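Lostum Guest House, Baltgate
Room check, housekeeping + fire
May 2019, Room 14

Door closer: OK. Shuts on its own.
Smoke alarm: OK, tested. Sounder a bit weak, order battery.
Window catch: FAIL. Still sticks, was on the last sheet too.
Exit route card: OK, back of door.
Loose items: SEE COMMENT. Dark cloth left bunched up against the paper with the deer drawing. Fold it, put it away. Paper to be kept flat and off the heater side.
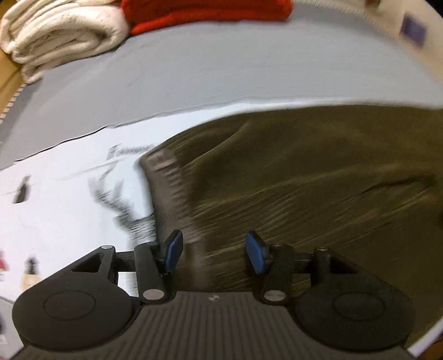 Item 5. Deer sheet and cloth, unfolded.

Heater clearance: OK. Keep bedding back form it.
Outlets: OK by door. One by window loose in the wall, Carbone to fix.
Extension cords: none allowed, tell guests at check in.
Bedding: PASS w/ comment. Gray and white print cover, check care label agianst the Pevulach laundry list before it goes out. Pull straight, nothing trailing on floor.

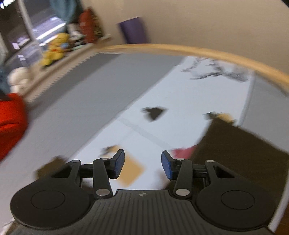 Item 9. Printed cover, gray and white sections.

Floor: OK. Rug corner needs tape.
Bulb rating: OK.

Overall: pass, 7 days to fix the catch and outlet. Recheck June. Don't rent the room till outlet is done.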